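# The Olari Gown

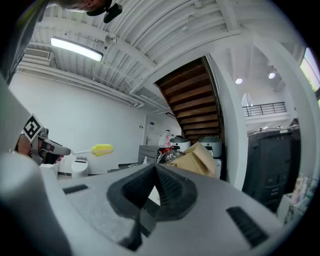
**Words by the fiction editor, Pellivska Review**

I had eaten nothing but crackers since breakfast, so when the woman at Verkel Bridal asked me to breathe out, I told her there was no breath left in there. She pulled the zipper anyway. It stopped at my ribs and we both looked at it in the mirror.

"It's an Olari," she said. "They run small." (She'd said the same thing about the shoes!)

The dress was 520 dollars and I had 500, which I'd already told myself was a problem for later. It wasn't even my wedding. My sister was getting married in February, up at Nolte, and I was supposed to be wearing green like the other bridesmaids. This one was gray - a soft, rainy gray with long sleeves and 8 covered buttons at each cuff - and I had only gone in to get out of the wind.

"Could you let it out?" I asked.

She turned the side seam over and ran her thumb along it. Then she went quiet and called me closer, and I shuffled over on my toes with the hem bunched up in my fists. Somebody had let it out already. There were old needle holes in a line, and past them a second line, and tucked in the very edge of the lining were three initials in blue thread.

They were my mother's. I know plenty of people could have those letters, but I also know how she made her M, with the middle dipping way down like a bucket in a well.

"Where did you get this?" I said.

"It came in with the new stock," she said, and she didn't sound so sure anymore.

I put the 500 on the counter and asked if she'd hold it until I could call my sister. She was already reaching for her pins.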